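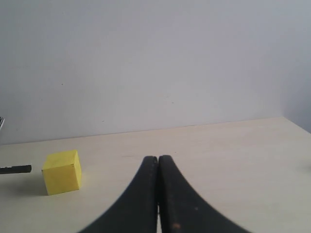 My sister Mairéad wants to know when a robot will do her ironing. I told her to learn to like creases.

Every May some firm promises us a butler. A cube on a bare table is a fair test of where things stand: it has flat sides, it is bright yellow and it doesn't mind being dropped. My airing cupboard offers none of these courtesies. A fitted sheet has beaten me for 17 years, and I have thumbs.

Shop floors are kinder – the same box, the same shelf, 360 times a shift. I'd let a machine have that job tomorrow. The kitchen can wait until it has met a wet colander.

Get our newsletter. You can unsubscribe at any time.

Comments

Decha Rojanasak: My dishwasher is a robot and I won't hear otherwise.

Sinéad Madigan: Who loads it, Decha?

Kevin Tully: Some of us iron our own sheets.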